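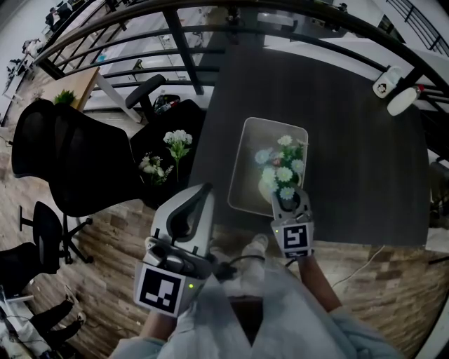
Getting a fake bouquet to look good in a small vase

I love artificial flowers (no watering, no sneezing!) but mine always came out of the box looking squashed, so I've gotten a bit fussy about how I set them up. My favorite mix is white daisy types with some pale blue and one little pinkish-red bud, in a plain white vase.

First, fluff everything. Bend each stem out from the middle, then open the leaves with your fingers. If a bloom is really flat, hold it over steam for 7 seconds and shape it while it's warm – any longer and the glue on my Honum stems gives up.

Start with the daisies and get a loose dome going. Tuck the blue in between, low and a little off to one side. Save the bud for the very end. I like it peeking out near the rim, but move it around until you're happy.

Pull a few leaves down over the vase so you only see part of it. Then stand the whole thing on a tray! Mine is see-through with rounded corners, and I can slide the bouquet over when I need the table.

Got tall white stems left over? Keep them for a second vase. I trim mine by 2 inches with wire cutters, never the good scissors – I ruined a pair of Bresar ones that way last February.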